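**From the software desk, Idville, 27/07/2018**

## Zarkix learns to see through a basket

Zarkix has a new collision layer, and I've been wanting to write about it for weeks! It went into the main branch on Tuesday night, it's on by default, and if you pull the latest build you'll have it without touching a config file (unless you had your own voxel settings, in which case read the part about migration further down before you do anything else).

The short version for people who skim: the planner now treats a slotted or perforated container as a wall when it's deciding where the arm may go, and as a window when it's deciding what's inside. Those used to be the same question in our code. They're now two separate ones, and the arm is a lot calmer for it.

### How we got here

Anyone who has pointed a depth camera at a plastic basket full of little holes knows the feeling. You look at the point cloud and half the basket is missing. Some of the rays hit plastic, some go straight through the slots and land on the table behind, and a good number land somewhere in between, on a surface that doesn't exist, floating a finger's width off the real wall. We've been calling those "ghost crumbs" in the issue tracker, and I'm sorry to say the name has stuck and is now in a header file.

The old Zarkix map took all of that at face value. A voxel was full if enough points fell in it and free if enough rays passed through it, and the newest evidence won. That's a perfectly good rule for a box. With a slotted wall, every small move of the camera lined up a different set of holes, so the same patch of plastic would go full, free, full, free while the arm was on its way in. The planner did exactly what we'd asked of it, and replanned each time. You'd get a lovely smooth start and then this nervous dithering near the rim, like somebody trying to find a light switch in the dark.

We tried the obvious things first. We raised the hit threshold, and the thin walls disappeared completely. We lowered it, and the ghost crumbs filled up the inside of the basket until there was no way to reach any fruit at all. We inflated everything by a fixed margin, which was safe and also useless, as the fingers couldn't get down past the rim. There was a whole week in February when I was convinced the answer was a better filter on the depth image, and I wrote one, and I was very proud of it, and it's been deleted.

### What changed

Gunnlaugur Kjærgaard had the idea that finally worked, and it's so simple that I keep explaining it to people in the hallway. Stop asking each voxel whether it is full. Keep both counts, the hits and the pass-throughs, and never let either one erase the other. A solid wall has many hits and hardly any pass-throughs. Empty air is the other way around. A slotted wall has plenty of both, in a thin sheet, and once you keep the counts apart you can spot that sheet very quickly.

So each voxel now carries one of four labels: free, solid, porous or unknown. The planner reads porous as "keep out." The object finder reads porous as "look through, carefully." Ghost crumbs mostly end up as low-count porous voxels with no neighbors, and a cleanup pass sweeps them away before the planner ever hears about them.

The other half of the work is a plane fit. When there's a sheet of porous voxels we fit a patch to it and fill in the patches between the hits, so the planner gets a smooth wall and a proper rim to steer around. The rim matters more than anything else here. If the top edge of the basket is in the right place, the approach path nearly writes itself: come over the edge, turn, go down, close. If it's wrong by even a little, you either clip the plastic or you waste half the reach of the fingers hovering above it.

Basket and fruit at the Idville bench, wrist camera first and then the head camera:

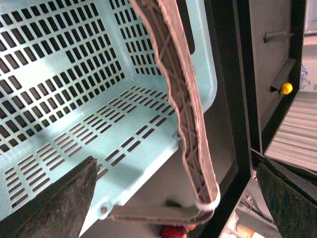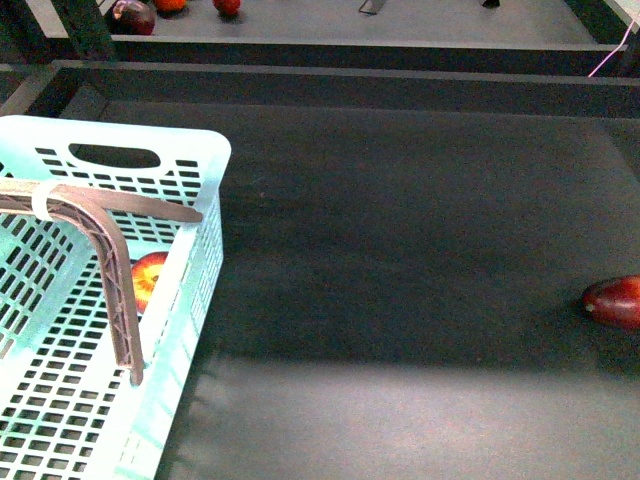
Getting the two cameras to agree was the part I expected to hate, and it ended up being my favorite! The wrist view gives you detail close in, but it moves, and the fingers are always in the way of something. The head view has the whole layout of the table but sees a lot of what's inside the basket through the slots or past the fingers. In the old code both clouds got dumped into the same map with the same weight. Now each camera keeps its own counts and they're merged at read time, with the wrist trusted more as it gets nearer. When the two disagree about a voxel, it goes to unknown and the planner slows down there until one of them gets a better look.

We also had to get stricter about the robot's own fingers. The self-filter used to be a simple set of boxes around the gripper, a bit bigger than the real thing, and everything inside them was thrown out. That's fine in open space. Down inside a basket those boxes also swallowed bits of the wall, so the wall would quietly vanish just when we needed it most. The new filter uses the real finger mesh, moved to wherever the joints say it is, with a small margin that you can set per finger. If you've padded or taped your fingertips, please update your mesh! Two of the first bug reports on the preview build came down to exactly that.

### Is it fast enough?

This was my big worry. Twice the counts, four labels, a plane fit, a mesh filter, all inside a loop that was already tight. The full map update takes 65 milliseconds on our bench machine, and that's with both cameras running and the debug drawing turned on. It's slower than the old map. I don't mind at all, as the planner replans so much less that the whole reach feels quicker anyway. If you're on a smaller computer, turn off the debug drawing first, then try the `coarse_far` option, which uses bigger voxels for anything well beyond the fingers.

### De Bruijn, or how to argue about a log file

None of this would've gone in without the replay tool, which deserves its own item (and will get one, I promise). De Bruijn takes a recorded run, feeds it back through any build of Zarkix you like, and shows you the maps side by side, with a slider underneath. You drag the slider to the moment where things went strange, click on a voxel, and it tells you every ray that touched it and from which camera. I can't tell you how much time this has saved. Before De Bruijn, our debugging sessions were mostly people waving their hands at a screen. Now someone says "the rim is too low here," and someone else clicks on it, and the argument is over before the coffee is.

We have over 200 recordings in the shared folder at this point, and the nightly job runs every one of them against the newest build. It flags any run where a label flips back and forth near a planned path. That flip counter has become the number I look at first thing in the morning. If you have recordings of baskets, crates, wire racks, colanders, anything with holes in it, please send them over. We're badly short of metal ones.

### What still doesn't work

Plenty! Bright light on pale plastic still knocks holes in the depth image, and the porous label can't tell a slot from a spot where the sensor simply gave up. Right now we lean toward calling it a wall, so on a sunny bench you may see the planner refuse a path that looks perfectly open to you. Glossy fruit has a related problem, where the highlight eats a bite out of the surface and the grasp point slides off to one side. Gunnlaugur has a branch that brings in the color image to patch those spots, and it looks very promising on apples and fairly silly on everything else so far.

Handles are the other one. A handle that folds down against the side is neither part of the wall nor a separate object as far as our plane fit is concerned, and it sometimes drags the rim estimate sideways. You can mask it by hand in the scene file for now.

And soft things. Mesh bags, netting, anything that moves when you touch it. Zarkix will happily label a net as porous and then be astonished when the net isn't there a moment later. I've no plan for that yet, so if you do, come and find me.

### Moving over from your old settings

If you never changed the voxel settings, just pull and build. If you did:

- `hit_threshold` and `clear_threshold` are gone. The new names are `solid_ratio` and `porous_ratio`, and the old values won't carry over sensibly, so start from the defaults.
- `inflate_all` still works but prints a warning. Use `inflate_solid` and `inflate_porous`.
- The self-filter boxes are ignored if a finger mesh is found. Check the startup log to see which one you're getting.
- Old maps saved to disk can't be loaded. Replay the recording in De Bruijn and save a fresh one.

The Jesterano team is already running the new build on their packing bench and they've been great about sending back logs, including a very long one of the arm reaching politely around a bread crate that I've now watched more times than I'd like to admit. Their patch for left-handed wrist mounts goes in next week. If you want to try that before then, it's on the branch called `mirror-wrist`, and the readme there is up to date as of this morning.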